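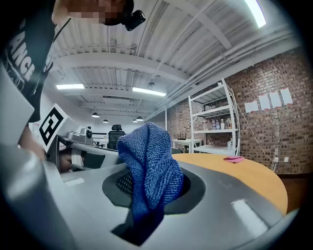 Jaidee releases folding and storage specification for household cleaning cloths

MEDIA RELEASE
For immediate release, March

Jaidee has published a revised specification for the handling, folding and storage of reusable cleaning cloths in shared kitchens, laundries and small workplaces. The document replaces the 2-page guidance sheet previously supplied with the Brilau cloth range and applies to all terry and microfibre products sold under that name.

The revision was prepared at the Pristari workroom, a brick-walled space fitted with a round timber table, open metal shelving and fluorescent ceiling lighting. Cloths were sorted, folded and put away at the table under ordinary room conditions. No special benches or folding boards were used, and the specification does not call for any.

Scope

The specification covers three cloth classes. Class A is terry towelling with a looped pile, used for drying and for absorbing spills. Class B is microfibre, used for glass, benchtops and appliance fronts. Class C is the small flat cloth, used for detail work and for applying product from a bottle. Mops, sponges and disposable wipes are outside the scope.

Colour coding is retained from the earlier sheet. Blue is assigned to general surfaces and pink to the small flat cloth. Sites with an existing colour scheme may keep it, provided that the scheme is displayed at the storage point and no colour is allocated to more than one area of use.

Folding

Terry towels are to be shaken out from one short edge before folding. The pile traps lint and crumbs, and a towel folded straight from a heap carries them into the stack. The towel is folded in half lengthwise, then in half again across its width. The finished edge faces the front of the shelf.

Microfibre is folded once in each direction and is not pressed. Ironing and hot tumble drying are excluded for this class. A cloth that has been left bunched is opened fully and smoothed by hand on a clean, dry tabletop before the first fold is made.

Small flat cloths are folded once and may be left on the table during a work period. They are returned to storage or sent to the laundry at the end of the period.

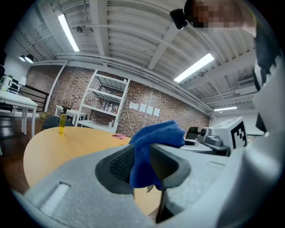
Reading time: 2 min

Storage

Cloths and bottled product are to be kept on separate tiers. The recommended arrangement places bottles in a single row on a middle shelf, with labels outward and caps closed, and leaves the tier above for folded cloths. Open metal shelving is preferred over closed cupboards for its airflow. Shelving should stand against a solid wall and clear of the main walkway.

Bottles in current use may stand upright on the work table. They should be set towards the far edge, away from the area where cloths are picked up and folded, and capped between applications. Decanted product must be labelled with its contents and dilution.

Written instructions should be fixed to the wall beside the shelving at a height that can be read while standing. Single-sided sheets are preferred to a bound folder. Cables and cords near the shelving are to be kept clear of the tiers.

Laundering and replacement

Terry and microfibre are laundered separately. Fabric softener is not to be used on either. Microfibre is replaced after 300 wash cycles, and terry towels when the pile is visibly flattened or the hem has opened. Small flat cloths are replaced after 100 cycles. Withdrawn cloths may be cut down for workshop use and must not be returned to a kitchen.

Availability

The specification is available now at no charge to existing Brilau customers and will be packed with new cartons from April. Laminated wall sheets can be ordered separately through Jemar, which distributes the range to trade customers. Cartons carrying the earlier guidance sheet remain suitable for sale, and a replacement sheet can be requested from the distributor.

About Jaidee

Jaidee develops cleaning textiles and storage guidance for homes, shared kitchens and small workplaces. The Brilau range includes terry towels, microfibre cloths and small flat cloths.

Media enquiries: Jaidee communications office, weekdays from 9 am

ENDS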